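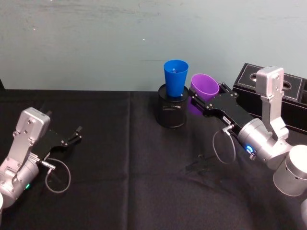 Minutes, floor staff meeting, Coughlan site, 21/01/2026

Sólveig Lykkegaard took the chair and the notes. The September minutes were approved with one change: the Trultley line was stopped for 5 days, where the old copy gave no length at all. The first item was the two-arm cell proposed for the cup and tumbler bench, which management calls the Warnent plan. Day shift asked what exactly the cell is supposed to take off their hands. The answer was sorting and stacking of plastic cups before packing. It was pointed out that on the bench the right arm has a purple cup in its gripper while the left one is open and holding nothing, and that a packer at that bench uses both hands all the time. Management said the second arm is for handovers and will be used more as the program develops. The packers asked for that to be written down, so it is.

Staffing. The plan says the cell frees 30 hours a week. Asked who is freed from what, management said the hours would move to inspection. Packers said inspection is already part of their job, they do it while they stack, and splitting it off makes two dull jobs out of one fair one. Sólveig asked whether anyone loses paid hours. Management said there are no plans for that. The meeting did not accept this as an answer and wants a yes or a no in writing.

Who watches it. Night shift wanted to know who clears the bench when a cup goes over or a cable catches. Under the draft it is whoever is closest. Night shift objected – the closest person is usually running the Gullon wrapper and can't leave it. There was a long back and forth about whether a machine that needs a minder has saved anybody any work. No agreement. Management will redraft with a named role per shift and a pay grade next to it.

Training. The draft offers one session per shift, unpaid if it falls on a day off. Rejected by everyone who spoke. Management will come back with paid time.

Targets. The packing target goes from 74 cases a shift to 74 cases a shift, meaning no change, during the trial. Packers asked what happens after the trial. Management could not say. Several people remembered the same promise from when the wrapper came in, and the target went up that time. Sólveig asked that any new number come to this meeting before it goes on the board. Management agreed to "discuss" it, and the packers asked for the quotation marks to be kept.

Other business. Locker room heater still out. The Trultley line guard rattles again – maintenance has the ticket.

Actions
Management: written answer on paid hours; new draft on minding the cell; paid training time.
Sólveig: send these minutes to night shift and put a copy by the time clock.
Trial start date: left open until the written answers are in.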